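Qui sommes-nous

École de langues Cocco. Cours du soir, cours du midi, ateliers de conversation. Italien, portugais, anglais, et depuis deux rentrées, néerlandais. Installés à Tinthorpe, derrière l'ancienne halle, entrée par la cour (la sonnette de la rue ne marche pas, passez par la cour).

Au départ, une salle prêtée, un tableau blanc, un seul groupe d'italien débutant. Pas de site, pas de plaquette. Des gens qui voulaient partir en vacances et commander autre chose qu'un café. Le groupe a continué en deuxième année, puis en troisième, et il a bien fallu ouvrir un autre débutant à côté. Ensuite l'anglais, à la demande de parents. Puis le portugais, à la demande de tout le monde.

Aujourd'hui : 60 groupes par an, 80 places en conversation libre, et 1 707 inscrits à la dernière rentrée, tous niveaux confondus. On garde quand même des petits groupes. Au-delà de douze, on dédouble. C'est écrit dans le réglement et on s'y tient.

Comment on travaille

Beaucoup d'oral. Tout de suite, dès la première séance, même mal. La grammaire vient après, par petits bouts, quand une erreur revient trois fois dans le groupe. Pas de manuel unique : chaque enseignant compose son dossier, photocopié, troué, à ranger dans un classeur (apportez un classeur, deux anneaux suffisent).

Les devoirs ne sont pas obligatoires. Ils sont recommandés. Ceux qui les font avancent plus vite, voilà.

Pour l'écoute, on utilise Prendo, notre petite bibliothèque de dialogues enregistrés sur place. 2 031 pistes à ce jour. Conversations de marché, messages de répondeur, disputes de voisinage, une recette de soupe lue beaucoup trop vite. Accès compris dans l'inscription, identifiants donnés à l'accueil la première semaine. Mot de passe perdu : écrivez au secrétariat, réponse sous deux jours. 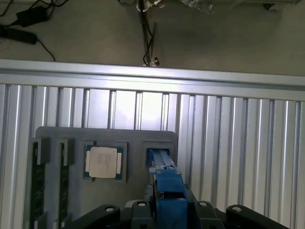 Câbles et blocs d'alimentation.

Nos niveaux

Du A1 au C1. Pas de C2 en groupe, trop peu de demandes, mais possible en cours particulier. Test de placement gratuit, vingt minutes, une partie écrite et une petite discussion. On préfère vous mettre un peu bas que un peu haut, et changer après deux séances si besoin. Le changement est gratuit jusqu'aux vacances d'automne.

Faux débutants : dites-le. Un A1 où la moitié de la salle a déjà fait quatre ans de collège, c'est pénible pour l'autre moitié. Il existe un groupe exprès, le A1 rapide, mêmes horaires, mêmes tarifs.

Nos enseignants

Tous salariés. La plupart enseignent dans leur langue maternelle, pas tous, et on n'en fait pas un critère. Ce qu'on regarde à l'embauche : une leçon d'essai devant un vrai groupe, et l'avis du groupe ensuite. Formation interne deux fois par an, en décembre et en juin, l'école est fermée ces jours là.

Les locaux

Cinq salles de cours, une salle de lecture, un coin thé. Salle de lecture ouverte à tous les inscrits dès 14 h, romans, BD, journaux de la semaine. On emprunte sur cahier. Rendez les BD, svp, il manque encore des tomes. Étage accessible par l'ascenseur de la cour, demandez le badge à l'accueil.

Parking : difficile le soir. Le bus s'arrête au bout de la rue, les vélos vont sous l'auvent.
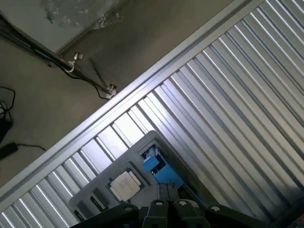
Tôle nervurée et sol en béton.

L'annexe de Hurnum

Ouverte pour ceux qui n'avaient pas envie de traverser toute la vallée à 19 h en hiver. Deux salles, anglais et italien seulement pour l'instant. Mêmes enseignants, même dossier, même tarif. Inscriptions à Tinthorpe ou sur place à la première séance. Un groupe de portugais ouvrira dès qu'on aura huit noms sur la liste, il en manque trois.

Et aussi

Soirées film en version originale, sous-titrées dans la langue du film. Repas de fin d'année, chacun apporte un plat et l'explique dans la langue qu'il apprend. Échanges de lettres avec une école partenaire, sur papier, avec des timbres. Ateliers de prononciation avant les voyages, trois séances, ouverts aux non-inscrits.

Tarifs et paiement : voir la page Inscriptions. Paiement en trois fois possible. Demi-tarif pour les étudiants et les demandeurs d'emploi, sur justificatif.

Accueil ouvert de 10 h à 19 h, fermé entre midi et 13 h. Au téléphone, insistez un peu, on est souvent en cours. Le mail marche mieux.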